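El tiempo entre mirar y mover
El equipo de software de Plorkia replantea la relación entre percepción y planificación en sus células de manipulación
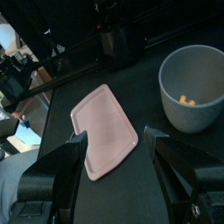

Durante años, la arquitectura de control que Plorkia entregaba a sus clientes obedecía a un esquema secuencial. Un módulo de percepción estimaba la posición de los objetos, un planificador calculaba la trayectoria completa y un controlador la ejecutaba hasta el final. El procedimiento era predecible y fácil de certificar. Tenía también un coste conocido por todos los integradores: si la estimación inicial contenía un error de pocos milímetros, el sistema lo arrastraba hasta el momento del contacto.

La versión que la empresa presentó en noviembre, desarrollada conjuntamente con el centro tecnológico Genico, abandona ese esquema en el último tramo del movimiento. La trayectoria de aproximación se sigue calculando por anticipado, pero los 70 milímetros finales quedan a cargo de un lazo visual que corrige la posición de la pinza de manera continua, a partir de la imagen de la cámara de muñeca.

El cambio afecta sobre todo a las piezas planas. Una bandeja rectangular de poco espesor, apoyada sobre una mesa oscura y girada respecto a los ejes del robot, plantea dificultades que un cubo o una botella no presentan. El borde ofrece escasa superficie de agarre, los dedos deben descender casi hasta la mesa y cualquier desviación angular hace que una de las yemas toque antes que la otra. A ello se añade la oclusión: vistos desde la muñeca, los propios dedos tapan parte del contorno que el sistema necesita medir.

Para resolver este último problema, Genico aportó una máscara dinámica de la pinza. El programa conoce en cada instante la apertura de los dedos y proyecta su silueta sobre la imagen, de modo que los píxeles ocupados por el mecanismo quedan excluidos del ajuste. El contorno del objeto se reconstruye únicamente con los tramos visibles, y a cada tramo se le asigna un grado de confianza. Cuando este desciende por debajo del umbral configurado, el robot se detiene, se retira unos centímetros y vuelve a observar.

Un planificador que admite dudas

La segunda novedad se encuentra en el planificador, denominado Nimri. A diferencia de su antecesor, no recibe una única posición del objeto, sino una distribución de posiciones posibles. Para cada petición genera 100 candidatos de agarre y los evalúa frente a esa distribución. Resulta elegido el candidato que conserva la viabilidad en el mayor número de hipótesis, aunque no sea el más corto ni el más rápido.

Según la documentación técnica de la empresa, este criterio modificó de forma apreciable el comportamiento del robot. Con el planificador anterior, los agarres tendían a concentrarse en el centro geométrico de la pieza. Nimri favorece con frecuencia aproximaciones oblicuas, alineadas con el lado del objeto que la cámara percibe mejor. Los operarios de las primeras instalaciones interpretaron inicialmente estos movimientos como fallos de calibración, y la empresa incorporó al panel de supervisión una vista que muestra las hipótesis descartadas y el motivo del descarte.

Los recipientes próximos a la zona de trabajo reciben un tratamiento propio. El sistema los modela como volúmenes abiertos: las paredes constituyen obstáculos, mientras que el interior se considera un destino admisible para depositar piezas. La distinción parece menor, pero obligó a reescribir el módulo de colisiones, que hasta entonces representaba cualquier objeto mediante una envolvente convexa y daba por cerrada la boca de un cubo.

Ensayos en Brumholm

La validación se llevó a cabo en el laboratorio de Brumholm, con un catálogo de 49 objetos de uso corriente. El protocolo exigía variar la orientación de cada pieza y la disposición de los elementos vecinos entre un intento y el siguiente. No se permitía ajustar parámetros por objeto, una restricción que el equipo mantuvo pese a las dificultades registradas con los materiales brillantes.

Los reflejos siguen siendo la principal fuente de error. Un punto de luz sobre un reborde puede confundirse con una arista, y el lazo visual tiende entonces a corregir hacia una referencia inexistente. La solución adoptada consiste en comparar 5 imágenes consecutivas durante el descenso. Las aristas reales se desplazan de acuerdo con el movimiento de la cámara; los reflejos especulares lo hacen de otra manera y pueden filtrarse. El método introduce un retardo que la empresa considera aceptable en tareas de clasificación y reposición, pero que desaconseja para piezas sobre cinta transportadora.

Junto al planificador se distribuye una herramienta de reproducción que almacena, para cada intento, las imágenes, las hipótesis y las órdenes enviadas a los motores con una base de tiempo común. El ingeniero puede detener la secuencia en cualquier punto, modificar un parámetro y recalcular la decisión sin poner en marcha el robot. La utilidad nació como recurso interno de depuración y se incluyó en el producto a petición de los integradores.

La próxima actualización, prevista para el 26 de febrero, ampliará el catálogo de geometrías de recipiente y permitirá definir umbrales de confianza distintos para la recogida y el depósito. Queda pendiente la manipulación de piezas apiladas, en la que el contorno de un objeto se confunde con el del inferior. Genico trabaja en un modelo de segmentación específico para estos casos, cuyos ensayos se realizarán también en Brumholm.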